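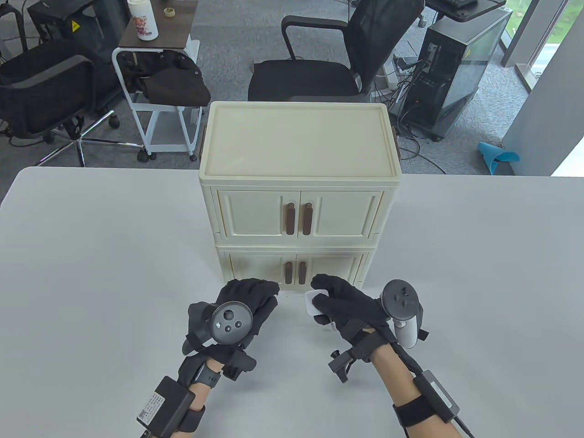 Isla Mowat schreibt, in der alten Fassung dieser Seite sei nie klar geworden, ob die Pflegehinweise auch für lackierte Fronten gelten, und sie habe deshalb monatelang nur mit klarem Wasser gewischt. Der Einwand ist berechtigt. Die Hinweise gelten für durchgefärbten Kunststoff; lackierte Flächen werden unten gesondert behandelt.

Kleinmöbel aus Kunststoff: Häufige Fragen zu Reinigung, Aufstellung und Lagerung
Vindine Kundendienst, Stand: 4. Juli 2023

Welche Kunststoffe werden verwendet?
Korpus und Türen der Serie Millet bestehen aus Polypropylen, die Griffe aus ABS. Bei der Serie Muvadico sind auch die Türen aus ABS gefertigt. Der Werkstoff ist auf der Unterseite des Bodens eingeprägt (PP bzw. ABS). Bei Teilen ohne Prägung bitte die Artikelnummer vom Lieferschein angeben, der Kundendienst ordnet sie zu.

Womit wird gereinigt?
Mit lauwarmem Wasser, einem pH-neutralen Spülmittel und einem weichen Tuch. Mikrofasertücher mit Scheuerseite erzeugen auf glänzenden Flächen feine Kratzer, die im Streiflicht sichtbar bleiben. Nach dem Wischen trocken nachreiben. Für festsitzende Rückstände eignet sich der Kunststoffreiniger Ravura, verdünnt nach Etikett. Aceton, Nitroverdünnung und Glasreiniger auf Alkoholbasis sind für ABS nicht zulässig; es kann zu Spannungsrissen kommen, die erst nach Wochen auftreten.

Und lackierte Fronten?
Lackierte Fronten gibt es nur als Sonderausführung von Muvadico. Zulässig sind Wasser und Spülmittel. Ravura löst den Glanzgrad ungleichmäßig an und darf auf Lack nicht eingesetzt werden, auch verdünnt nicht.

Wie lassen sich Klebstoffreste von Etiketten entfernen?
Rest mit Speiseöl bestreichen, 17 Minuten einwirken lassen, mit einem Kunststoffspachtel abschieben, Öl mit Spülmittel abwaschen. Keine Metallklingen verwenden. Auf Lackflächen vorher an der Innenseite der Tür prüfen.

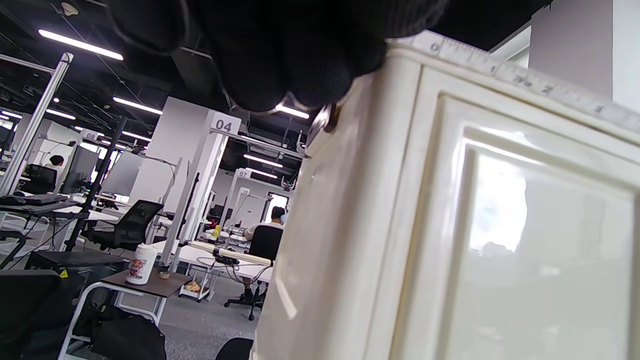
Bis zu welcher Temperatur sind die Möbel formstabil?
Die zulässige Dauertemperatur am Aufstellort beträgt 50 °C. Darüber kann sich der Deckel unter Last verziehen. Direkt neben Heizkörpern und hinter Südverglasung wird dieser Wert im Sommer erreicht, gemessen wird an der Oberfläche und nicht in der Raumluft.

Vergilbt helles Polypropylen?
Das Material ist UV-stabilisiert, die Stabilisierung verbraucht sich jedoch. Bei Aufstellung im Innenraum ohne direkte Sonne ist in der üblichen Nutzungsdauer keine auffällige Verfärbung zu erwarten. Bei direkter Sonne verfärben sich zuerst die Deckelflächen. Die Verfärbung liegt im Material und lässt sich nicht abwaschen. Bleichmittel auf Chlorbasis verschlimmern den Befund.

Die Türen schließen nicht bündig. Was ist zu prüfen?
Zuerst die Standfläche mit der Wasserwaage kontrollieren, längs und quer. Kunststoffkorpusse folgen jeder Unebenheit, der Türspalt wird dann oben oder unten keilförmig. Danach prüfen, ob die Rückwand auf ganzer Länge in der Nut sitzt. Scharnierzapfen werden nicht geschmiert, Fett bindet Staub und erhöht die Reibung.

Wie werden mehrteilige Schränke gestapelt?
Der Aufsatz wird leer aufgesetzt und muss an allen Verbindungspunkten einrasten.
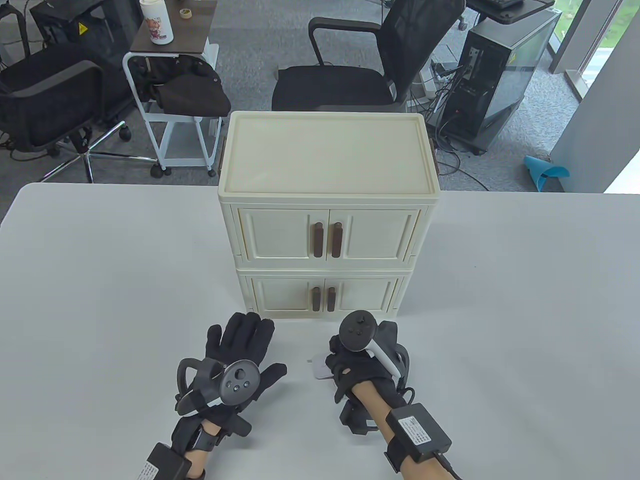
Erst danach werden die Fächer beladen, und zwar von unten nach oben. Schwere Gegenstände gehören in das untere Element. Beim Versetzen in umgekehrter Reihenfolge vorgehen: oben ausräumen, Aufsatz lösen, Elemente einzeln tragen. Deckelränder und Griffe sind keine Tragepunkte.

Was ist bei längerer Einlagerung zu beachten?
Trocken und dunkel lagern, Türen einen Spalt offen lassen. Keine PVC-Folie zum Einwickeln verwenden, Weichmacher wandern in das Material und hinterlassen klebrige Stellen. Papier oder PE-Folie sind geeignet. Relative Luftfeuchte höchstens 68 %, bei höheren Werten bildet sich Schimmel auf Staubablagerungen; der Kunststoff selbst wird nicht angegriffen. In unbeheizten Räumen die Teile ab Oktober nicht mehr montieren oder zerlegen, Rastnasen werden in der Kälte spröde.

Welche Ersatzteile sind lieferbar?
Griffe, Scharnierzapfen und Rückwände für Millet und Muvadico. Bestellnummer des Griffsatzes: 204. Türen werden nur paarweise abgegeben, der Farbton kann zwischen Chargen leicht abweichen. Deckel sind für ältere Millet-Ausführungen nicht mehr erhältlich.

Wie wird entsorgt?
Nach örtlicher Vorgabe, in der Regel über den Wertstoffhof. Metallteile vorher abschrauben, PP und ABS nach Prägung trennen.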